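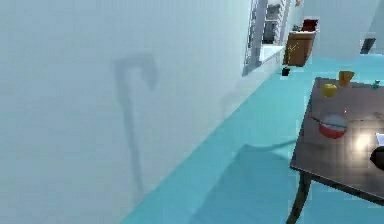

Tips for running a film night at home or in a borrowed room
Posted August 7, 2020 by Obinna Abubakar

I ran the monthly film night at Flatetholm for two summers. These are notes for anyone setting one up in a garage, den or meeting room.

The wall
A plain white wall works fine as a screen. Fill nail holes and sand them flat first, then wipe the paint with a dry cloth. Flat paint is better than gloss, which throws a bright spot back at the front row. If the only wall you have is cream or gray, hang a white bedsheet and put a dowel through the bottom hem to pull the wrinkles out.

Picture size
Measure the wall before you move any furniture. Ours gave a picture 88 inches wide, and the front row sat 9 feet back. Put strips of painter's tape on the floor where the projector stand goes – it saves setting up from scratch each month.

Light
Turn on every lamp you plan to leave on, then look at the wall with the projector off. A small lamp near the door is usually enough for people to find their seats. Blackout curtains are worth having in July, when it stays light until well after supper. Foil taped to cardboard does the same job for less.

Sound
Built-in projector speakers are weak. Set a pair of bookshelf speakers at ear height on either side of the picture and run the cable along the baseboard. Tape it down flat wherever people walk. We use a Setiawan amplifier bought secondhand. Try the dialogue in a quiet part of the film, from the back row.

Popcorn
One cup of kernels and three tablespoons of oil fills a large pot. Heat the oil with three kernels in it, and when they pop, add the rest and put the lid on slightly open. Salt while hot. For a crowd of 18, make four pots and keep the finished ones in paper bags in a low oven.

Before people arrive
Play the first five minutes all the way through.
Check subtitles and turn off the screen saver.
Put the spare bulb where you can reach it. Mine came by Fedex and took almost 9 days, so order early.

Afterward
Let the projector fan stop by itself before you pull the plug. Dust the filter every month or so. Butter on a fabric chair comes out with cornstarch – leave it on overnight, vacuum, then dab with dish soap and warm water.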